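Firkgate Community Workshop: Equipment Reviews
Ferraro Long-Reach Curtain Pole, Matt Black

Reviewed December 9, 2021

The Firkgate review panel assesses fittings and small equipment for use in village halls, reading rooms and similar shared premises. Items are bought at the ordinary retail price and are fitted and used in our own building before a report is written. The present review concerns the Ferraro Long-Reach, a steel curtain pole sold for wide windows and bays, which was installed in the first-floor meeting room in June and has been in daily use from that time.

The requirement

The meeting room has one large window facing the street. The previous pole, a white extending model of unknown make, had bowed in the middle to such a degree that the curtains ran towards the centre whenever they were opened. It had also begun to shed its coating where the rings passed over the join. The replacement was required to carry lined, full-length curtains of considerable weight, to span the window with no more than one central bracket, and to allow the curtains to be drawn by users of differing height and strength. Appearance was a secondary matter, although the panel agreed that a dark finish would suit the existing door furniture.

Two products were shortlisted. The Wular Classic was the cheaper but is supplied with plastic brackets, and was set aside on that ground. The Ferraro was ordered at a price of £79, including brackets, rings and end caps. Delivery was made in one long carton, well protected at the ends and rather less well protected along its length. No damage was found.

Contents and instructions

The pack holds the pole in two sections, a threaded joining piece, 3 brackets, 20 rings, a pair of end caps and a bag of screws and wall plugs. The instructions are printed on a single folded sheet. The drawings are clear, and the distances between brackets are given in a table which we found easy to follow. The text, by contrast, is set in very small type and refers twice to a "locking collar" that was not in our pack and does not appear in the drawings. An enquiry to the supplier brought the answer that the collar belongs to an earlier version. The sheet ought to be corrected.

The wall plugs are of poor quality. They turned in the hole during the first attempt at fixing and were replaced with better ones from our own stores. Readers with older plaster walls are advised to allow for this from the outset.

Fitting

Fitting was completed by two people in one morning. The brackets are cast metal, with a cover plate that slides over the fixing screws and gives a neat result. The slot in the back plate allows a small amount of movement up and down, and this proved most useful over an uneven lintel. There is no equivalent movement from side to side, so the centre bracket must be marked out with care.

The join between the two sections is the best feature of the product. The thread is cleanly cut, the sections meet squarely, and the rings pass over the meeting point with only a faint click. It should be tightened fully before the pole is lifted on to the brackets. On our first attempt it was not, and the pole had to be taken down again.
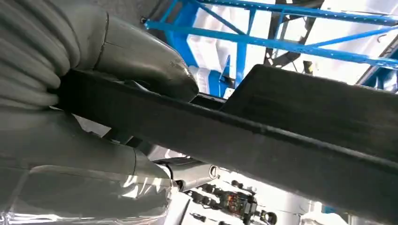

Warkitz Reading Room has had the same pole above its stage door for a year and disagrees with us about the join. Ours worked loose twice in the first winter, their note to the panel reads, and the click grew into a definite catch, so that the leading ring would stop dead and the curtain had to be tugged past it. A turn of thin tape on the thread cured the problem, and they now recommend it to anyone hanging heavy curtains. They add that the pole itself has stayed perfectly straight and that they would buy it again.

The panel is grateful for these remarks. Our own join has not moved, but the curtains at Warkitz are drawn many more times in a day than ours, and the difference in use may well account for the difference in result. We shall examine the thread when the curtains are next taken down for cleaning.

Performance in use

Under the weight of the lined curtains the pole shows no bend that can be seen from the floor. The makers state that it will carry up to 20 kilograms when all the brackets are used. We have not tested that figure, and our curtains fall well short of it.

The rings are metal with a thin nylon lining. They run quietly and do not mark the finish, and the eyelets are large enough for ordinary curtain hooks. Two of the linings have come out and been pressed back in by hand — a minor nuisance, though one that requires a stepladder. Spare rings are sold separately, and we consider the price asked for them to be high.

The matt black finish is attractive and does not reflect the ceiling lights. It does show dust more readily than the white pole did, and it holds greasy finger marks, which were plentiful after fitting. A damp cloth followed by a dry one removes both. Cleaning sprays are not recommended by the makers, and when we tried one on the underside of an end cap it left a dull patch.

The end caps deserve a separate comment. They are held by a small grub screw, for which a key is supplied, and they sit firmly once tightened. The screw head is shallow, however, and one had begun to round off by the time the pole had been put up, taken down and put up again. A deeper head would cost very little. The key should be kept with the building's other tools, as it is not of a size commonly found in a household set.

Value

At £79 the Ferraro is not a cheap pole, and for a small window with light curtains there would be little reason to choose it. For wide openings and heavy fabric the price is fair. The whole refurbishment of the meeting room, including curtains, paint and new blinds for the kitchen hatch, came to £1,389, and the pole was among the smaller items in that account. The panel considers it to have been money well spent.

Summary of findings

Strength and straightness: very good
Join: good, subject to the experience reported from Warkitz
Brackets: very good
Rings: good
Screws and plugs: poor
Instructions: fair
Finish: good, needs regular dusting

Recommended for halls and meeting rooms with wide windows. Purchasers should obtain better wall plugs before work begins and tighten the join fully before lifting.

Comments on this review, and reports from other premises using the same pole, may be left at the Firkgate office or sent by post. The next review will deal with stacking chairs.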